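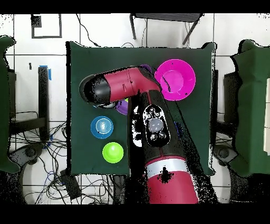 Purple plate, magenta bowl, green tablecloth.

Tralard Daily Fibre, unflavoured, 300 g tub: a review

October 2023

I have reached the age at which people discuss fibre at dinner parties, and the stage after that, where they bring some with them. So when a tub of Tralard came up for the third time in one evening I gave in and ordered it. I paid for it myself. Plattner, who make the stuff, have never heard of me and may prefer to keep it that way.

Tralard is psyllium husk. You can read the whole front of the tub without learning this, as the front is taken up with a leaf, a sunrise and the words "inner balance". Turn it round and the ingredients list has one entry. I have no complaint about that. Psyllium is the outer coat of a small seed, it swells in water, and people have been stirring it into drinks for a very long time without needing a sunrise.

What you get for £20

A white tub with a screw lid, a scoop, and a leaflet. The scoop holds 4 g and was buried right at the bottom, so the first thing I did with my new health product was put my arm into it up to the wrist. The leaflet runs to several languages and in each of them suggests one scoop a day for the first week and two after that, stirred into a large glass of water, with another glass to follow.

Please do take the water part seriously. Psyllium goes from powder to gel at a fair speed and you want that to happen well past your throat. The warning about choking is printed on the leaflet in type smaller than the paragraph about the company's values. Anyone who has trouble swallowing, or who has had a blockage or narrowing of the gut, should leave it alone until they've spoken to a doctor. The same goes for people on regular tablets. Fibre can get in the way of some medicines, and a pharmacist will tell you how far apart to keep them. Mine said to leave a couple of hours, and then sold me a toothbrush.

Taste and texture

"Unflavoured" is fair. It tastes of very little, with a faint note of cardboard box that has been kept somewhere nice. The texture is where your feelings will be tested. Stir it and drink it at once and you have slightly gritty water. Answer the phone first and you have wallpaper paste. I did this twice, and the second time the spoon stood up for a moment before slowly leaning over, like a guest leaving a wedding.

It is better in porridge, where nothing can get much worse, and very good in a thick soup. In yoghurt it goes lumpy unless you sift it, and I am not going to sift something into yoghurt. In tea, no.

Did it do anything?

Yes, and I'll be brief. The first few days were windy. I had gone straight to two scoops, in the belief that the leaflet was written for weaker people, and I spent an afternoon meeting in Bevesov sitting very still. I dropped back to one scoop, as instructed, and things settled. By the end of September matters had become regular to the point of being dull, which I'm told is what success looks like in this field.

What it did not do is give me "glowing energy from within", as promised on the website. I have the same energy as before and it doesn't glow. I can't say whether it has helped my cholesterol either. There is decent evidence for psyllium on that front, but I haven't had a blood test, and a person with a tub and a spoon is not a trial.

I'd also point out that I was eating better than usual while I did this. Once you've spent that much on husk you feel silly having white toast with it. Some of the credit may belong to the lentils.

The website reviews

There are 1,573 of them, and I read more than I should have. They fall into people who love it, people whose tub arrived with a cracked lid, and a man who gave it one star for not being coffee whitener. My lid was fine. It does squeak.

Compared with Grinano

I had half a packet of Grinano in the cupboard from an earlier burst of self-improvement, so I used that up alongside. Grinano is also psyllium, more coarsely cut, in a paper bag that can't be closed again by any method known to me. It's noticeably cheaper. It's rougher to drink and slower to thicken, so you have longer to get it down. Beyond that my insides couldn't tell them apart, and they were the only judges that mattered.

Good points
One ingredient
Finer than most, mixes well if you're quick
Proper tub, proper lid (squeak aside)

Less good
The price
Scoop at the bottom
The choking warning should be on the tub, in large letters
All that sunrise

Would I buy it again? I'd buy the cheap bag and tip it into the Tralard tub, and that's what I have now done. If you already eat beans, oats, fruit and brown bread most days you may not need either. If you don't, try those first. If you still want the powder, start with one scoop and keep the next morning free.

Three stars out of five. I've kept the scoop.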